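Trelto Sort
Perception and motion planning for two-arm tabletop work
Current release: November build

Trelto Sort takes whatever cameras you have bolted up over a table, plus the ones on your wrists, and turns them into a single running list of things the arms can pick up and places they can put them down. It plans both arms together, so you write "cans to the orange tray" once and let the planner decide which side does the reaching. We've been building it at Sakeck for two years and we still get a kick out of watching it pick a good path on a table it has never seen before!

The part we're proudest of is container handling. Trays, bins and baskets have rims, handle holes and shiny sides, and older planners tend to treat the whole thing as one solid block. Sort keeps the walls and the opening as separate shapes, which means an arm can come down inside a basket without being told the basket is "off limits." Clear plastic gets its own depth model (more on that below).

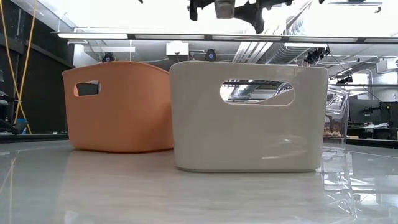 Lacey Staniforth wrote in after the last release: I'd been keeping a spreadsheet of safe heights for every bin in our cell, 57 rows of it, and I deleted the file the week we switched over. My only gripe is that the rim margin resets when you rename a container. Please fix that one.

Fixed in the November build, Lacey. Margins now follow the container ID and survive a rename.

What's in the package

Table Map. Fuses up to 13 camera streams into one map of the work area. Streams can drop out and rejoin without a restart. Calibration is a guided routine and you can stop halfway, get coffee, and pick it up where you left it.

Pair Planner. One planner, both arms. Each arm reserves the space it is about to move through and the other one plans around it. You can pin an arm to one side if you like to keep things simple, or let them cross.
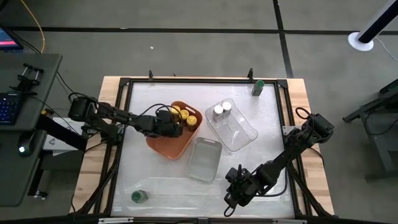 Reservations are worked out per link, elbows included, and they get released the moment a link has cleared. It makes a real difference when one arm has a slow, fussy job. With a gripper down in a tray beside a row of small cans, the planner holds a tight pocket of space there and leaves the rest of the surface open to the other arm. The cable allowance is a separate setting, and please do set it, especially if your cables loop over the top of the links.

Glint. The clear plastic model. It runs alongside the regular depth estimate and flags patches where the two disagree. Flat film on the table is still its hardest case, so we ship with film marked as "unsure" by default and you can loosen that yourself.

Wrist Track. Follows a target through the last stretch of an approach using the wrist camera only. It was trained with plenty of smeared frames in the mix, and it reports a confidence value with every update so your own code can decide when to slow down. 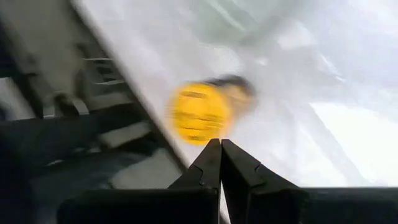 Wrist view, yellow target, heavy motion blur.

Console. A browser page with live map, plan preview and a scrub bar for the last 100 plans. You can drag any old plan back onto the current map and see where it would collide now. Abernathy, the log format, is plain text and easy to grep.

Requirements
Linux, one recent GPU, wired network to the arms
Python or C++ client
Fumport bridge for older controllers (included)

Known issues
Plan preview flickers when a container is tilted past its saved pose
Wrist Track does not yet hand a target over between arms
Console scrub bar is fiddly on touch screens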